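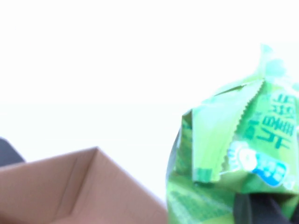 How do I pack bags of crisps in a cardboard box for posting, so they do not arrive as crumbs? I want to send 13 bags to my sister in August.

Tundent
Put the heavy things at the bottom and the crisps on top, standing up, close together but not pressed. Fill the corners with crumpled paper. I have sent 3 boxes in this way and only 2 bags were broken. Please weigh the box before you close it. Mine was 995 grams and I paid the price for under one kilo.

Baloch
just use a bigger box

Hemance
I agree with Tundent about the paper. I would also close the bottom with two strips of tape, it opens easily if you use only one.

Last updated: August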